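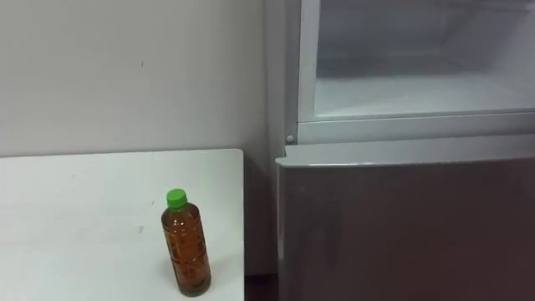
May, a bit after 4 in the afternoon

OK, drinks corner again. I finally got the fridge end of the room into a state I can live with, so I'm writing down where things go before I forget (and before Sekar asks me a second time!).

The white table stays next to the gray fridge, with its rounded corner toward the door side. I tried it on the opposite wall last week and hated it — you end up carrying every bottle across the room, and the chair at the Nugroho bench is always in the way. Next to the fridge you take a bottle out, put it down, shut the door, done.

Tea notes. The Alater tea came in the clear bottles with the green caps, and I love those caps, you can spot one from the hall. We've also got the Cedska stuff, which tastes thinner to me, but Sekar likes it, so both stay on the order. I weighed one full Alater bottle on the bench scale and got 404 g with the cap on. I was going to do the Cedska one too and then the phone rang, so that line in the table is still blank. Sorry!

Things I want to keep doing:

- Bottles stand up, labels or no labels. Laying them down in the door rack is how we got the sticky shelf.
- One bottle on the table at a time. Anything more and it turns into storage, I know us.
- Wipe the top with a damp cloth, no spray. The spray from Cenholm left streaks and I spent half a lunch break buffing them out.
- Keep a hand's width free between table and fridge if you're pulling the lower door all the way.

I did the wipe-down test on the tabletop too. Plain water and a cloth got nearly everything, and a few small marks just won't move. I went at one with a melamine sponge for 2 minutes and gave up — it's in the surface, I think. Fine by me, it's a table.
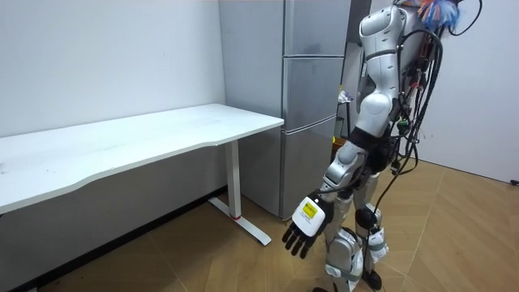 *The desk by the fridge, bare top, white leg and foot bar at the right end.*

Foot bar: worth checking for wobble whenever the desk gets moved. I pushed down on the corner and it felt solid, but I'd still like felt pads under there, the floor is getting scratched. Sekar says there's a bag of them in the Cenholm drawer, under the tape.

Still to do: weigh the Cedska bottle, find the felt pads, order more tea (green caps please), and move the fridge list off the back of my old envelope and into this book.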